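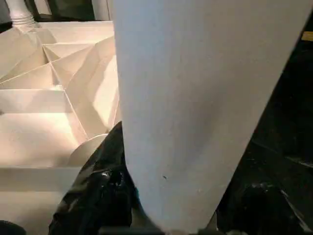

Cadernos > Oficina > Tarefas domésticas > Embalagem e mobiliário

Agosto, segunda-feira
Por Valdemar Dalsgaard

Entrada n.º 34 do caderno, escrita depois do almoço, com a boa disposição que isso implica. A pergunta no cabeçalho do projeto Hurine continua a mesma: uma máquina já consegue fazer o trabalho que se pede a um sobrinho num sábado? Tenho um sobrinho. A comparação é injusta para os dois.

Tema de hoje: plástico branco e plástico preto. O branco tem facetas, vincos e degraus, e cada plano apanha a luz à sua maneira. O preto amarrota, brilha e muda de forma assim que alguém respira perto dele. Na câmara de pulso, um dedo branco à frente de plástico branco é quase um exercício de fé. O Ketill defende que o problema se resolve com mais dados. O Ketill defende isso desde que o conheço, incluindo a propósito da máquina de café.

Notas soltas:

– Profundidade sobre o plástico preto brilhante: buracos por todo o lado. O mapa parece um queijo. Tentar outra vez com a luz do teto apagada.
– Objetos redondos e claros encostados a facetas claras: a segmentação junta tudo numa peça só e fica muito satisfeita consigo própria.
– Limite de força no fecho: continua em 5 N. Não mexer sem falar comigo. Esben, isto é para ti.
– A lista de tarefas da Poirier tem 227 linhas. «Arrumar» aparece como uma única tarefa. Gostava de conhecer quem a escreveu.

A parte da cadeira. Branca, de pernas para o ar, com o assento virado para o robô e uma pinça preta fechada no rebordo. Para uma pessoa é o género de coisa que se faz a pensar no jantar. Para dois braços é uma negociação: se um lado puxa um pouco mais depressa, o outro tem de ceder, e nenhum dos dois foi educado para isso. O rebordo levantado do assento é boa zona de preensão. As pernas, redondas e lisas, são péssimas. Pus no planeador uma preferência pelo rebordo, junto ao encaixe da perna, e deixei a mão esquerda com mais folga de movimento.

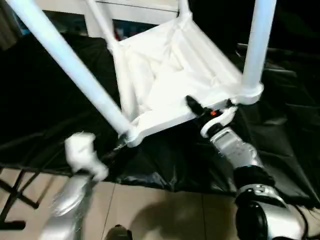

Então já dá ou não dá?

Depende do que se entende por «dar». Segurar um móvel leve, dá. Perceber onde acaba o plástico preto e começa a sombra, ainda não confio. Fazer as duas coisas seguidas sem que eu esteja com a mão no botão de paragem, nem pensar. Em Prillham dizem que têm tudo isto resolvido. Em Prillham também diziam que o pavilhão não metia água.

Por fazer: subir o tempo de espera entre braços para 300 ms e ver se a sincronização deixa de parecer uma discussão de casal. Recalibrar o pulso. Perguntar ao Trevor onde para a chave sextavada pequena.

Comentários (3)

Ketill Bisgaard: Mais dados. Mantenho. E a máquina de café melhorou.

Esben Þorgeirsson: Não mexi no limite de força. Olhei para ele, só isso.

Trevor Hiebert: A chave está em Stultthorpe, no meu casaco. Levo-a quando lá for buscar o casaco.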